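**Ticket 295 – hand-held gripper, left unit: jaw does not return to full open on thick fabric**

Product: Cutard hand-held gripper kit (pair), on trial from Murkura
Opened by: Jovita Palacios
Opened: 10th August
Priority: normal
Status: open, workaround in place

**Reported fault**

Left unit closes normally. On release it stops short of full open, and the logged jaw width reads 3 mm when the trigger is fully out and the jaws are clear. Expected reading at rest is the full-open value from the calibration sheet. Right unit behaves. The fault shows up on towels and folded cloth, and rarely on hard objects.

**Setup**

- Firmware as shipped in March, no updates applied
- Cable: the black one supplied, strain relief fitted
- Jaw pads: blue, original set
- Recorder software: Boiko, default profile
- Logging rate left at the factory setting

**Log**

1. Power cycled both units. No change.

2. Swapped cables left to right. Fault stayed with the left unit. Cable ruled out.

3. Re-ran the zero routine from the Boiko menu. Reading went back to normal for the next 40 cycles on a foam block, then started to drift again on a bath towel. Drift is in one direction only.

4. Checked the encoder trace. No dropped samples and no steps. The curve on opening is smooth, then flattens early. That looks mechanical to me.

5. Opened and closed by hand with power off. Slight drag near the end of travel on the left linkage. Right unit has none. Pivot pins look clean. Did not remove them, as the trial terms say not to.

6. Contacted Murkura support. They asked for the following:
 - serial numbers of both units (sent)
 - a trace of 100 empty cycles (sent, file is in the ticket folder)
 - confirmation that the pads had not been changed (confirmed)

7. Reply from Murkura: a batch assembled at Wustberg went out with the link screws over-tightened. They suggest backing off the upper link screws by an eighth of a turn, left and right equally, then zeroing again. They cleared us to do this without voiding the trial.

8. Backed off the four upper link screws as instructed. Drag at the end of travel is less but can still be felt. Zeroed. Empty cycles now return to full open every time.

9. Repeated with fabric. Used the mixed playroom setup, which has soft toys, cloth and small items in a tray, so that the grip widths would vary. Operator was told to take the towel in thick folds, near the middle of the pads.
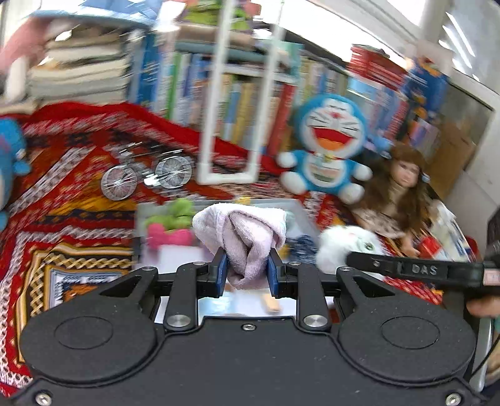 Result over the fabric run: short return on some releases, always after a thick grip. Thin cloth is fine. The reading recovers after one or two empty closes, so the zero itself is holding and step 3 was masking the problem for a while.

10. Compared pad faces under a lamp. The left pads are slightly raised along the inner edge. Could be glue, could be the moulding. Sent a close-up to Murkura and asked whether a raised pad can catch on the link at full travel.

11. Second reply from Murkura: they think it can. Replacement pads are on the way with a new adhesive sheet. No charge under the trial.

**Workaround until parts arrive**

- Two empty closes after any thick fabric grip
- Discard any episode where the rest reading is off at the start
- Do not re-zero mid-session – it hides the drift and shifts every width recorded afterwards

**Notes for the review**

Support answered both messages within a working day and the instructions were clear. The screw torque should be in the manual and isn't. The manual also gives the pad part number wrong (it lists the older grey set). The zero routine would be more useful if it refused to run when the drag is above a set limit, or at least put up a warning. I have passed this on as a feature request.

Weight and trigger feel: no complaints from operators on either unit. Cable exit is still a bit stiff for work close to the floor, but that belongs in a separate ticket.

**To do**

- Fit new pads to the left unit, leave the right as is
- Repeat steps 8 and 9 with the same towel
- Check the screws again after the first full day of use
- Go back through the earlier towel recordings and flag any with a bad rest reading

Leaving this open until the pad swap is done. – JP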